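The Sheet That Says I Love You

Garnet Kowalchuk owns 30 fitted sheets and sleeps on two of them. The rest live in a hall closet in Drilbridge, waiting for guests who have lately been booking hotels.

Her theory is that bedding has become chatty. Plain white used to be enough. Now a pink sheet wants daisies, and once it has daisies it wants a message, preferably in English, preferably affectionate, and placed where a pillow will cover it by nine at night. 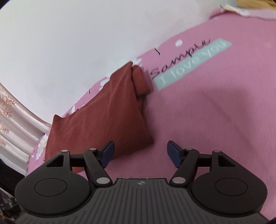 Folding is where she gets strict. A throw goes on the bed in thirds, creased by hand, and it goes on crooked if it likes. Kowalchuk gave up on straight edges last August, after a long afternoon with a fitted corner that won.

She does have limits. A duvet cover from Pritier that read "Good Morning" on both sides went back to the store. "I'll be told I'm loved," she says. "I won't be told what time it is."

The closet door no longer shuts - she has hung a robe over the gap.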